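Tuesday, open day at Sangkhawat. Got there at 9, left before the talk on grippers for wet goods.

Usto station first. Two hand-held grippers, one per hand, and the task is cloth on a bed. Fingers have textured pads on the inner faces. Rated opening on the handout is 90 mm, tool weight 340 g. The Biter next to it is heavier and I didn't try it.

Soft goods remain the hard case. A flat edge gives the fingers very little to close on.
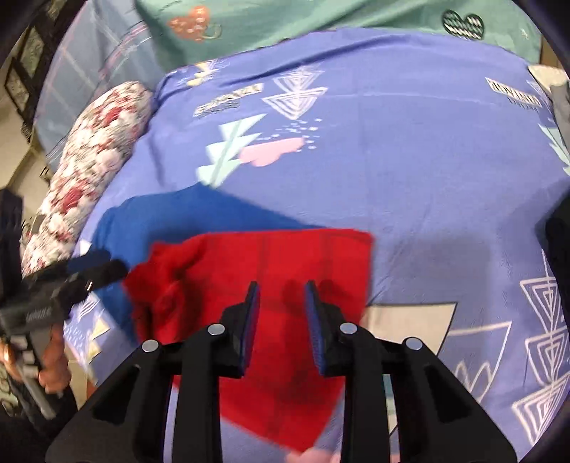

Asked about pad wear and got no figure. Provon quotes 2 months for theirs. Write to them for a sample set.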